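Home | Current Issue | Archive | For Authors | Contact

4. Resident nights and the length of the season

4.1 Setting

Skismont is a coastal resort town with a short summer and one large open-air venue, Batel. Batel holds dance nights from late May until the end of September. For most of its history it booked a different headliner each week. Three seasons before our fieldwork it moved to residencies, in which one DJ takes the same night every week and picks the support acts. The smaller clubs in the old town, of which Zultance is the best known, kept to single bookings.

The change gave us a simple comparison. Both kinds of club draw on the same visitors, the same ferries and the same hotels. They differ in how the line-up is put together and in how early it is announced. Batel names its residents in winter and its guests in spring. Zultance often confirms a headliner only two weeks ahead.

4.2 Interviews and survey

We spoke with bookers, door staff, sound engineers and support acts at both venues. We also handed out a short paper survey in the queues between 11 p.m. and 1 a.m., when most people arrive. We collected 300 usable forms at Batel and 200 at Zultance. Forms with no answer to the question on the reason for coming were left out.

The survey asked when the ticket was bought, who the person came to hear, and whether they had been to the same night before. It did not ask about age or income. Staff at both venues felt that such questions would slow down the queue, and we agreed to drop them.

4.3 Results

Most people at Batel had bought a ticket before they traveled. Several wrote that they had chosen the week of their holiday to fit a particular guest. At Zultance the usual pattern was to buy on the day, often after seeing a poster or hearing about the night from hotel staff. Few of them could name the support act.

Repeat visits were more common at Batel, but mainly among people who live in Skismont or work there for the summer. Visitors on a one-week holiday rarely went to the same night twice. We had expected the residency itself to bring them back, and we found little sign of this.

Support acts described the residency as steadier work. About 50 of them had played at Batel over the three seasons, and most had been asked by the resident directly. One said that a slot in June was worth less in money than a single booking elsewhere, but led to three more before September. 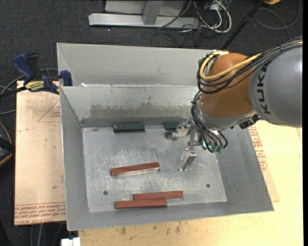
Figure 3.

The end of the season showed the clearest difference. In September the old-town clubs cut their hours, and Zultance closed on two nights a week. Batel kept its full schedule until the closing party. Its booker told us that the resident contracts left no room to stop early, even on weak nights. Pillay, the ticket agency used by both venues, confirmed that late-season sales at Batel were mostly advance sales.

4.4 Limits

We worked in one town and with two venues. Batel is also much larger than Zultance, and we can't fully separate the effect of size from the effect of the booking method. The queue survey leaves out guests who came in by the table entrance. A second round of interviews with former residents is planned.

Comments

marlo_k: I played support at Batel for two summers and the part about June slots matches what I saw. The pay was low but the phone did ring afterward.

Aslı Eren: Did you ask the Zultance people whether they would announce earlier if they could? When I booked for a small club, the agents held us back until the big venues had filled their weeks.

tidewater: Leaving out the table entrance seems like a bigger gap than the authors let on. Those guests tend to book months ahead.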